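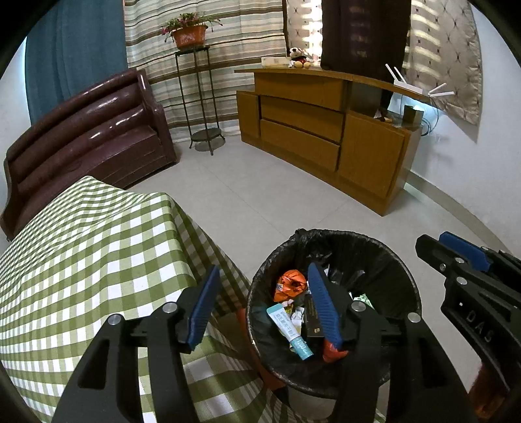 Do small presses sell more copies when a book makes a prize shortlist? They sell a few more, mostly in the first month, and mostly to people who already knew the press.

June, by the Jillach Small Press Study

4. What the shortlists did for sales

I went into this part of the study expecting a nice big bump, and I'll admit I'd half written the paragraph before the numbers came in. The four presses had sent me their monthly figures for 17 shortlisted titles, nearly all of them genre novels with a scattering of story collections. (Prorden sent theirs as a stack of printed sheets, so if there's a typing slip anywhere it's mine and it's in the Prorden rows.)

The middle title in the set sold 47 extra copies in the month after its shortlist was announced. That's lovely if you're packing the parcels yourself, but it doesn't pay for a reprint. By the third month most of the books were back where they'd started. Two of them never moved at all.

Figure 2. A black gripper with ridged blue pads, reaching into a lined bin.

The odd one out was a fantasy novel from Strobel, which sold 533 extra copies over the same stretch. I've left it in, but I'd be wary of it - the author was on a bookshop tour for half of that month and I have no way of pulling the two things apart. Take it out and the average drops a long way, so I've used the middle value all through this section.

I also asked the presses who was buying. Only Rosten keeps proper records of this, through its own web shop, and there most of the extra orders came from customers who'd bought from them before. My reading is that a shortlist reminds people to get round to a book they'd been meaning to buy. Whether it brings in strangers I can't say from one shop's records, and chain bookshop sales don't come with names attached anyway.

One more wrinkle. Presses sometimes cut the ebook price when the shortlist comes out, and I didn't think to ask about that until late on. Strobel did it for every title, Prorden for none. I come back to this in section 5, where the ebook figures are split out.

Comments

inkandbiscuits: We had a title shortlisted a few years back and this matches what we saw. Nice month, then nothing. Did you look at library orders at all?

marginwalker: Would love to see the story collections on their own. I suspect they do worse.

tallowreads: I'm one of the people who gets round to it! Bought three off a shortlist last year and I already had the press's other books.

Last updated: 16th November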